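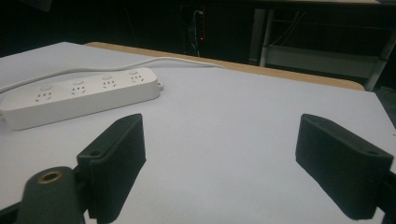
Home Energy Basics, Session 3: Where the Standby Power Goes
Handout for the evening course, Trerncombe Adult Learning
Instructor: Osamu Sasaki
Updated 8/31/22

Last time we read the electric meter and got our heads around the difference between a watt and a watt-hour. If you missed it, get the notes from someone, as everything tonight leans on them. The short version: watts tell you how fast you're using energy, and watt-hours tell you how much you've used once some time has gone by. A 5-watt device left on all day uses 120 watt-hours. Keep that number handy, we're coming back to it!

What standby power is

Lots of things in a house draw a little power even when we'd say they're "off." The TV is waiting for the remote. The microwave is running its clock. A printer is listening for a print job that may not come until next Thanksgiving. I love this topic, because it's a part of the bill that most people have never looked at, and you can find it yourself with a cheap meter and an hour of crawling behind furniture.

Older chargers and power supplies were often heavy little boxes with a transformer inside, and they got warm all day long whether or not anything was connected. Newer ones mostly do far better. So please don't assume the phone charger is your villain. Measure it. In most homes it's way down the list, and the cable box or the old stereo is near the top.

Worked example

Take the reading from the Amano house, which we'll use all term (thanks to the family for letting us). With everything switched off that they would normally switch off at bedtime, and the fridge unplugged for a few minutes, the whole house was still drawing 51 watts.

51 watts x 24 hours = 1,224 watt-hours per day
1,224 / 1,000 = 1.224 kWh per day
1.224 x 365 = 446.76 kWh per year

Now multiply by the price per kWh on your own bill. At 15 cents it comes to $67.01 a year. Try it with your own rate before reading on, and watch the units. Dropping the division by 1,000 is the classic mistake, and it gives you a yearly bill big enough to buy a house with. 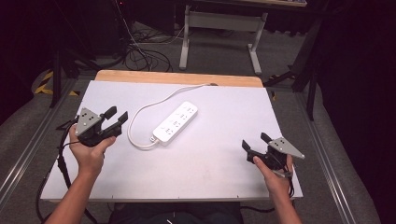
How to do your own survey

Start in one room and finish it before you move to the next. Write down each device, what state it's in (on, idle, off at its own button) and the reading in watts. Wait a minute or so before you write the number, as some devices settle slowly after they're plugged in. Computers are the worst for this.

We have Miven plug-in meters to lend out. They show watts, volts and a running total in kWh. For anything that cycles, such as a fridge or a dehumidifier, the watts reading is nearly useless. Leave the meter on for a full day and use the running total. When we did this in July, one kitchen fridge showed 2 watts at the moment we looked, and you'd have thought it was a miracle of engineering. The compressor simply wasn't running.

Leave alone: anything wired directly into the wall, medical equipment, and space heaters on long extension cords. If a plug or outlet feels hot or smells odd, stop using it and get an electrician.

A word about very small readings. Most plug-in meters get shaky below a watt or two. If yours says 0.0, write "too small to read" in your table. That's a perfectly good result, and I'd much rather see it than a guess.

Homework

1. Survey one room with at least 5 devices. The living room is usually the most fun.
2. Work out the yearly kWh for each device in its idle state. Show the steps.
3. A desktop computer and its speakers together use 262 kWh in a year. What steady draw in watts would give the same total? (Hint: there are 8,760 hours in a year. You should land just under 30 watts.)
4. Optional: read the Joltirow booklet on meter accuracy, the first chapter only. The rest is heavy going, but the graphs are lovely.

Bring your tables next time, messy ones included. We'll put all the idle readings up on the board, sort them from biggest to smallest and move on to refrigerators.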